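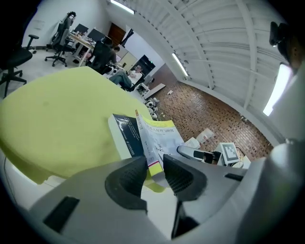
Buyers of handheld grippers should stop asking for a unit price and start asking what a working station costs over its first year, according to one purchasing lead who reviewed an early copy of the planning guide released in May by Sirkmont. The same reader objected that the first draft treated replacement finger pads as an optional extra, and asked that they be moved into the base budget. The published version makes that change.

SIRKMONT RELEASES EQUIPMENT PLANNING GUIDE AND REVISED PRICE STRUCTURE FOR HANDHELD GRIPPER STATIONS

Guide covers station budgets, spares, floor space and acceptance checks for labs and small automation teams

Sirkmont, a supplier of handheld gripping tools and bench automation equipment, today released a planning guide for organizations that intend to buy handheld grippers in small and medium quantities. The guide is issued together with a revised price structure for the Prilimero station, the company's packaged set of grippers, markers, charging equipment and spares.

The guide is addressed to three kinds of buyer: university labs working under a fixed grant, companies preparing an automation trial, and integrators who quote equipment on behalf of a client. It is written for the person who fills in the purchase request. Knowledge of robot programming is not assumed.

Station price and contents

The Prilimero station is now quoted as a single line item at $2,606 per operator position. Previously the grippers, the marker set and the charging base were quoted separately, and buyers had to check compatibility between revisions themselves. Under the new structure, one position includes:

Two handheld grippers, left and right
One set of finger pads fitted, one set spare
One fiducial marker with mount
One charging base with cables
One hard case
Calibration sheet for each gripper

Computers, monitors, desks and storage are not included. Sirkmont recommends that these be carried under the general office budget where the purchasing rules allow it, as they can be reused after the trial ends.

Spare finger pads are priced at $222 per box. A box holds 4 pairs. The guide advises one box per position for the first year where the work consists mainly of household goods, books, packaging and soft items. Positions handling metal parts or abrasive materials should plan on two boxes. Pads are a consumable and are excluded from the warranty.

Budgeting method

The guide divides the first-year cost of a station into five parts: purchase, consumables, objects and props, operator time, and disposal or resale. For each part it gives a worksheet with the entries a finance office normally requests.

Operator time is the largest entry in most of the worked budgets. Sirkmont asks buyers to record set-up time separately from task time. A position that shares a room with ordinary desk work needs time at the start and end of each session for clearing the floor, placing the markers and returning equipment to its case. When this time is left out of the request, the number of sessions planned per week is too high and the equipment appears underused at review.

Objects and props are the entry most often missing. A trial that covers grasping of books, for instance, requires volumes of different thickness, cover finish and binding, and some of these will be worn by repeated handling. Paperbacks show wear at the spine edge before hardcovers do. The guide suggests buying secondhand stock in a single lot at the start and labeling it, so that a damaged item can be replaced by one of the same type.

Room planning

A separate section deals with rooms. Many first installations are placed in an existing office or mixed lab, and the guide treats this as the normal case. It sets out the following points for the buyer to confirm before an order is placed:

Clear floor area for each operator, measured with chairs pushed back from the desks
Location of power outlets relative to the charging base
Cable routes that do not cross the working area
Type of floor covering, including joints and patterns
Type and position of ceiling lights
Storage that can be locked at the end of the day

Floor and lighting are included on account of tracking. Strongly patterned floors are acceptable in most cases, though glossy surfaces under bright overhead fixtures may call for a matte mat at the position. Mats are not supplied by Sirkmont. Buyers who are uncertain can send the room dimensions and a short note on the light fixtures with the request for quotation, and the reply will state whether a mat is advised.

Soft furniture such as stools and cushions may remain in the working area. The guide asks only that it be kept in the same place for the length of a session.

Phased purchasing

Sirkmont no longer recommends that first-time buyers order all positions at once. The guide describes a phased order in which one position is delivered and accepted, after which the remaining positions are released at the price in the original quotation. The hold on the price applies for 5 months from acceptance of the first position.

The arrangement was tested with two customers. Khúc, an integrator serving packaging and print distribution companies, used it to divide a purchase across two budget periods. Zevthorpe, a contract test lab, used the interval between deliveries to change its room layout — the first position had been placed too close to a doorway — and then ordered the remaining units without changes to the specification.

According to Zevthorpe, the main benefit was on the paperwork side. The second release referred to an approved quotation and did not need a new round of comparison offers. Khúc reported that its client had wanted to reduce the number of spare pads in the second release, and that the usage record from the first position was sufficient to settle the question.

Acceptance checks

Each delivery includes a one-page acceptance form. The checks can be carried out by the receiving department without special tools:

Case closed and undamaged on arrival
Serial numbers match the packing list
Fingers open and close through full travel without sticking
Pads seated flat, with ridges facing inward
Marker surface free of scratches and fully readable
Charging base indicator on when connected

The form should be returned within the period stated on the packing list. Items that fail a check are replaced as complete units. Partial repair at the customer's site is not offered during the acceptance period, but is available afterward under the service plan.

Service plan

The service plan is optional and is quoted per position. It covers inspection of the finger mechanism, recalibration, and replacement of worn cables. It does not cover pads or damage from drops. Customers with fewer than four positions ship units to Sirkmont for service. Customers with four or more can request a visit, subject to travel charges.

Units already in the field keep their existing terms. Owners of earlier grippers can buy the current pad set, which fits all previous finger lengths. The older charging base is not compatible with the current grippers and should be listed separately if both are kept in one room.

Availability

The planning guide, worksheets and acceptance form are available from Sirkmont at no charge. Quotations under the revised price structure can be requested immediately. Quotations issued before this release remain valid until the expiry stated on them, and may be converted to the new structure on request. Prices exclude shipping, import duties and sales tax.

About Sirkmont

Sirkmont designs and supplies handheld grippers, marker sets and bench equipment for research labs, integrators and test facilities. Prilimero is its packaged station for manual gripping work.

Inquiries about quotations should include the number of positions, the country of delivery and the intended budget period. Press inquiries are handled by the Sirkmont communications office.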